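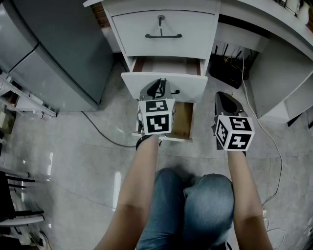

Skurdale House, ground floor
Room safety check with comments
Month: January
Checked by: Houda Ramadan
Actions to: Ayman Hajji
Room ref: 286

Mark each line OK, FIX or N/A. Put a comment against anything marked FIX, and against anything marked OK that will need another look next time. Fixes go to Ayman the same day.

Section 1. Drawers and cabinet

1.1 Drawers open and close without force - OK
The lower one was checked at full travel and again half open. The runners are a bit stiff over the last few inches.

1.2 Drawer fronts secure - FIX
The lower front on the white cabinet tilts slightly when the drawer is out. Tighten the fixing screws from inside. If they no longer bite, order the repair plates from Nikzad and leave the drawer shut until they are fitted.

1.3 Handles firm, no sharp edges - OK
The dark bar handle on the upper drawer is tight at both ends. Ran a cloth along it and nothing caught.

1.4 Locks work and keys accounted for - FIX
The upper drawer has a small keyhole lock above the handle. The key was not on the hook in the office. Ayman to find it or get a copy cut in Zatevville. There is also something thin hanging down from the lock, a wire or a tag. Take it off if it has no use.

1.5 Drawer bottoms sound - OK
Brown wood inside the lower drawer. Pressed along the floor and into the corners, no give.

1.6 Cabinet stable with a drawer open - OK
Leaned on the open drawer with one hand and the back feet stayed down. Do not stack anything heavy on the upper drawer side until 1.2 is done. I would still like a wall strap on this one - it was on the list last year as well.

Section 2. Floor and walkways

2.1 Walkway clear between refrigerator and desk - OK
Remember that an open drawer takes up floor space. Anyone working low at the cabinet should close it before standing up and turning around.

2.2 No cables across the floor - FIX
A white cable runs from near the router down the floor at the right and loops out. It is a trip hazard for anyone coming along that side. Clip it to the baseboard or take it behind the desk.

2.3 Plugs and power strips off the floor - FIX
The white plug or power strip lies on the floor at the end of the same loop. Raise it and fix it to the side of the desk. Mop buckets come through here.

2.4 Floor covering flat, no lifted edges - OK

Section 3. Desk and shelf

3.1 Desk stable, side panels tight - OK
The white side panel has no movement. Open shelf compartment underneath is fixed properly.

3.2 Router has air around it - OK
It sits under the desk with the antennas up. Keep paper and bags away from it. If it is moved for cleaning, it goes back in the same spot - the signal drops in the back bedroom otherwise.

3.3 Items on shelf above desk stored safely - OK
White containers, light ones. Nothing over 3 pounds to be kept up there.

Section 4. Refrigerator

4.1 Doors close and seal - OK
Paper test on the large gray one, top and bottom. Held both times.

4.2 Power cord undamaged - OK
Checked as far as I could reach. Needs two people to pull it out and look properly. Do this at the next visit.

4.3 Door swing does not hit other furniture - OK
Tried it with the lower cabinet drawer open as well.

Section 5. General

5.1 Smoke alarm tested - OK
5.2 Light fittings working - OK
5.3 Window opens - OK
5.4 Gas appliances - N/A

Actions for Ayman
Line 1.2, drawer front: before the next tenant.
Line 1.4, key and lock: one week.
Lines 2.2 and 2.3, cable and plug: today, clips are in the Rindau box in the store room.

Comment from A.H.: Have clips, will do the cable this afternoon. Drawer screws look like the short type, I will try longer ones before ordering anything. Job number 755 for both. Still looking for the key.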